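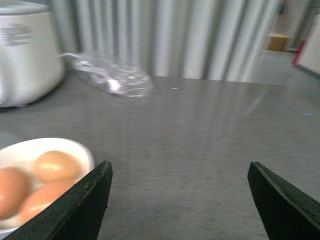 Carkolon Community Kitchen - Breakfast Team

Gallery: Egg Morning Prep

The breakfast team meets in the back kitchen on Zepeda Street twice a month to get the food ready for the pancake and egg mornings. We keep a page like this one for each season so that new members know what the work looks like before they sign up. Posted Aug 1, 2018.

Brown eggs in a white bowl on the metal table. We set eggs out in bowls before cracking because cartons take up too much room and leave bits of cardboard on the work surface.

About the table

The metal table came with the kitchen when we took over the lease in March. It replaced the two folding tables we used at the old hall. It is 53 inches long and wipes down quickly with a damp cloth and a little dish soap. Please do not use scouring pads on it - they leave scratches that hold grease.

About the bowls

White bowls are for eggs and batter. Steel bowls are for fruit and anything that has to go in the refrigerator. Glass stays on the shelf by the door and is not used during prep. If a bowl has a chip in the rim, put it in the box under the sink and take another one.

About the eggs

We used 3,238 eggs last season, most of them scrambled. They come from Grondis Farm in flats and are kept cold until the morning they are needed. Crack each egg into a small cup first, check it for shell, then tip it into the batter or the large pan. Shells go in the compost pail, which is emptied at the end of the shift. Wash your hands after handling shells and before touching anything else.

Joining a shift

Prep starts at 6:30 and serving starts at 8. There are two openings on the early shift at the moment, one for eggs and one for dishes. No cooking experience is needed for either one. Wear closed shoes and tie back long hair. Aprons are on the hooks in the hallway and go in the Tileo laundry bag when you are done.

The sign-up sheet is on the board outside the kitchen. Pictures from the fruit table and the dining room will go up on their own page.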